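Ticket: Purchase request, second cart for Ellthorpe produce handling
Status: On hold
Opened: 2026-07-27
Category: Equipment / budget

Problem as reported
Ellthorpe wants a second wheeled cart and the Vurnum support plan added to the order. Reason given: "cart limits robot throughput."

Reply 1, purchasing
I can't approve this on one sentence. What is it limiting, and by how much? The April order had the same wording and we still don't have a number for what that one bought us.

Reply 2, Ellthorpe site
The robot waits while a person swaps the crates over. With two carts, one can be loaded while the other is being worked. Kokesell's quote is attached, 14 working days to deliver.

Reply 3, purchasing
Read the quote. Three things.

The support plan is billed at 165 a month whether anyone calls them or not. Our log shows 2 calls, and both were closed with "please restart the unit." I'd want a better reason than that.

The Kokesell figure for time saved comes from their own demo, with sealed boxes of one size. We run open crates with loose fruit and leaves sticking out. I don't see how their figure carries over.

Somebody still has to be next to the robot during a run. If that person is also loading the second cart, who is watching the arms? If it's a second person, put the hours in the request.
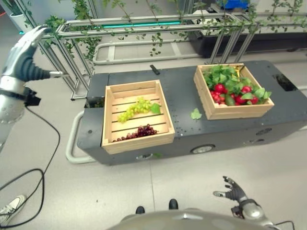
Also check the floor plan before asking again. The planters and the rail along their base aren't moving, and the robot's cable needs floor space too. Measure with one cart in place and tell me where the other one parks.

Mikuš offered a loan cart last time we talked to them. Take the loan, run 3 shifts with it, and write down the waiting time per crate, with and without. Same crates, same produce. Don't send me an average with the bad runs taken out.

Reply 4, Ellthorpe site
Loan requested. Can we keep the Kokesell price open in the meantime?

Reply 5, purchasing
Ask them. If it "expires Friday" it will be back the week after. Support plan is removed from the request. Cart stays on hold until the shift notes are attached here.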